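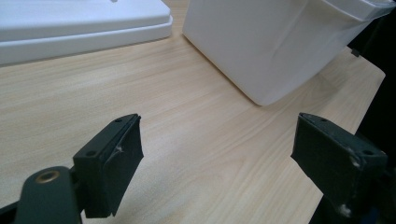

Courses > Household Economics > Week 3 handout

Okay, so last time we got as far as what a family spends in a month, and I promised we'd get to the fun part: why people hang on to things! Hala Radwan's chapter on Ullgate is your reading (20 pages, very friendly). She asks when a table stops being a purchase and becomes just part of the house.

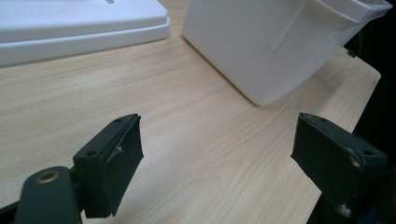
Fig. 2. Tabletop with a pale, streaked grain.

I love her bit on repair costs, so read that twice. For October's worksheet, pick two things you own, write down what you paid and what you'd sell them for today, and bring the gap to class. Bouzid's article is optional, but I'd skim it.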